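Visit > Drestdale Community Orchard > Questions people ask us

Search this site Enter keywords Go

Cider Pressing Day: Your Questions

Pressing day is back on Thu 21 October and we can't wait! The emails have started rolling in already, so we've put the most common questions in one place. If yours isn't covered, write to Dario Villa at the address at the bottom and he'll get back to you (give him a day or two, he's also picking).

Do I have to bring my own apples?

No, but please do if you have them! Backyard apples make the whole thing more interesting. Last year a family from Marino brought two sacks of little yellow ones off a tree that came with their house, and the juice was so sharp and so good that people kept going back for another taste. If you come empty-handed, you can press fruit from our own trees.

What kind of apples work best?

A mix. Sweet apples on their own make a juice that's pleasant but kind of flat, and a few tart ones wake it right up. If you can get hold of a crab apple or two, throw those in. We like a blend that's heavy on russets, but that's a matter of taste and people here will argue with you all afternoon.

Can I use windfalls?

Yes, if they're sound. Bruises are fine. Cut out anything brown and soft, and leave behind any that have gone moldy or that the deer have been at. Wash them at home if you can - the line for the wash tubs gets long by noon.

How much juice will I get?

It depends on the apple and on how dry the summer was. As a guide, 100 pounds of good fruit fills a lot more jugs than most first-timers bring with them, so pack extras. July was wet this year and the early apples have been wonderfully juicy. 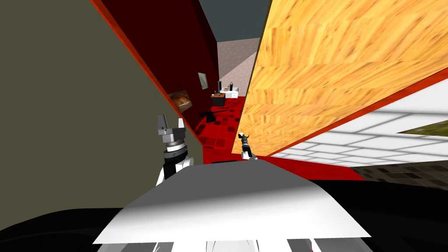 The late ones look just as promising, and we've been sneaking tastes off the lower branches all week. If you end up with more than you can carry home, there's a sharing table by the gate and it never stays full for long.

What should I put the juice in?

Clean jugs with lids that screw on tight. Milk jugs are okay for the freezer, but leave a good gap at the top or they'll split. Glass is lovely for the fridge.

Is the juice pasteurized?

No. It's raw, straight off the press, so it isn't a good choice for very small children, anyone pregnant, or anyone with a weak immune system. You can heat it gently at home. Raw juice keeps in the fridge for 4 days or so before it starts to fizz.

Can I make hard cider with it?

Please do, and bring us a bottle next fall! Ask for Medetmont juice if you want something with a bit of bite. That's our name for the blend from the old trees at the top of the hill, 13 of them, planted long before any of us got here.

Can kids help?

They can and they should. Kids are great at feeding the grinder chute (with a grown-up beside them) and even better at turning the press handle. Closed shoes, please, and sleeves you don't mind getting sticky.

Where do I park?

In the field behind the old Gritex building. It gets muddy, so stay close to the fence. Gates open at 2 and we press until the light goes.

What about the wasps?

They come. They like cider as much as we do - keep a lid on your cup.

Contact: Dario Villa, Drestdale Community Orchard | © Drestdale Community Orchard | Back to top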